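Section 3: Setting up the play kitchen and the food crates

If you got this far, the shelves from Section 2 are standing and nothing wobbles. Good! This is the fun part, and it took me one long evening with a pot of tea. I'm writing it the way I did it for our playroom, so if your pieces came in a different order, just hop around.

Before you start

Clear a patch of floor bigger than you think you need. Mine was 35 inches short of the door and I still ended up shuffling everything over twice. Have a damp cloth, a dry cloth, a pencil and a roll of low-tack tape handy (I used the Levby tape because it peels off without taking paint with it).

1. Wipe down every piece of play food with the damp cloth, then the dry one. Ours came as a hand-me-down bundle from Thandeka Gumede, 34 pieces in one bag, and a few of them had old sticker glue on the bottom. A dab of cooking oil on the cloth lifts it.

2. Check each piece as you go. Run your thumb along it and feel for splits or sharp edges. Anything cracked goes in the trash, no matter how cute it is.

CAUTION: If you have a child under three, pull out the small stuff now. Loose peas, grapes, egg halves, all of it. I keep those in a lidded box on the top shelf.

3. Sort the food into crates. I do vegetables, fruit, bread and "everything else." I tried going by color once and it lasted maybe an hour, because where does a strawberry with a big leafy top go?

4. Label the front of each crate. I drew little pictures with the pencil first and then went over them in marker. Kids who can't read yet will still know the carrot crate when they see it!

NOTE: The Katomico crates stack, but only when the handles point the same way. If yours are rocking, turn the top one around and try again.

Placing the stove and oven

5. Pick a spot along a wall, away from the door swing. Mark the front corners with tape so you can put things back after vacuuming.

6. Set the oven down with the controls facing the room. Open and close whatever opens, and give each knob a gentle wiggle. If one feels loose, press it straight on. Don't twist it while you push.

7. Put the vegetable crate within a kid's arm's reach of the oven, and keep it low. The rim of ours is 28 inches from the floor, and that's too high for my youngest, so it's getting moved down a shelf in July. 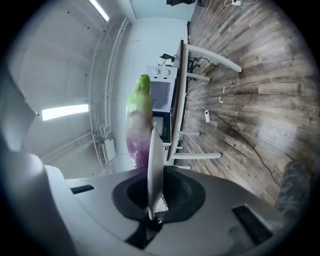 Vegetables get cooked more than anything else in our house, so I like to have a few of them out by the oven from the start. Go for the big, bright ones. A turnip or radish type like this, lime green on top, pale in the middle and purple lower down, is easy to spot next to a small white oven with its two round knobs. Chunky shapes are also easier for little hands than the flat slices.

8. Do a practice clean-up with the kids before you call it done. Name a crate, and they bring you what belongs in it. Expect bread in the fruit.

NOTE: Glossy pieces pick up fingerprints fast. I wipe ours every other week with plain water and let them air dry on a towel.

If a crate label starts to curl, put a strip of clear tape over the whole thing and press out the bubbles with the edge of a ruler. Spare labels go in the Clelteo folder with the shelf screws, and the hanging hooks are in Section 4.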